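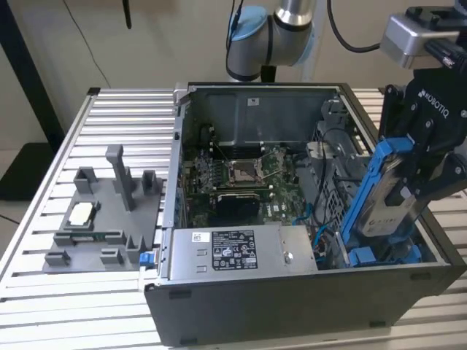

Drestora

Gebrauchte Bürotower gelten seit Jahren als Geheimtipp für alle, die einen Heimserver wollen und kein Geld dafür ausgeben möchten. Ich war skeptisch und bin es nach sechs Wochen Schrauben zum Teil immer noch. Gekauft habe ich bei Grondgate, einem Händler für Leasingrückläufer, im Januar. Beschrieben war das Gehäuse als „servicefreundlich, werkzeugloser Laufwerkswechsel“. Solche Sätze liest man oft.

Zuerst das, was stimmt. Die blauen Laufwerksrahmen aus Kunststoff sind gut. Man biegt sie leicht auf, legt die 3,5-Zoll-Platte hinein, und dann schiebt man das Ganze in den grauen Metallkäfig. Schrauben braucht es dafür keine. Wer schon einmal eine Platte mit vier Schräubchen und einem zu kurzen Schraubendreher befestigt hat, weiß das zu schätzen. Ob die Rahmen auch nach dem zwanzigsten Wechsel noch sauber sitzen, bezweifle ich, bei einem meiner Exemplare ist schon eine Nase weich. Ersatz kostet im Zubehörhandel mehr, als so ein Stück Plastik kosten darf.

Weniger begeistert bin ich von der großen schwarzen Lüfterhaube. Sie nimmt enorm viel Platz weg und muss jedes Mal weichen, wenn man darunter etwas sucht. Im Betrieb leitet sie die Luft ordentlich, das gebe ich zu. Leise ist der Rechner trotzdem erst, seit ich die Drehzahl auf rund 800 Umdrehungen gesenkt habe.

Den Prozessor muss man bei der Barebone-Variante selbst mitbringen. Der Sockel kommt leer, und bei offenem Hebel liegen die Kontakte frei. Also bitte nicht darüber hantieren, während man noch an Kabeln zerrt! Ich hätte mir eine Schutzkappe im Karton gewünscht. Grondgate antwortete auf meine Nachfrage, die sei „nicht Teil des Lieferumfangs“.

Die Grafikkarte steckt direkt unter dem Sockel, da wird es für dicke Finger eng. Am besten legt man den Tower zum Arbeiten auf die Seite, Innenleben nach oben. Im Stehen habe ich es einmal versucht und danach eine Viertelstunde nach einer Schraube getastet.

Zum Preis: 319 Euro ohne Prozessor und ohne Platten. Das ist kein Schnäppchen, auch wenn der Händler es so nennt. Für 20 Euro weniger bekommt man anderswo ähnliche Geräte, dann allerdings mit geschraubten Laufwerken.

Empfehlung? Für Leute, die öfter Festplatten tauschen, ja, mit Einschränkungen. Wer nur einmal zusammenbaut und dann zehn Jahre den Deckel zulässt, zahlt hier für einen Komfort, den er kaum nutzt. Die Rahmen würde ich vor dem Kauf auf Risse prüfen, und beim Netzteil vorher nach dem Alter fragen. Meine Anfrage dazu ist bis heute offen.

Stand: 9. März 2023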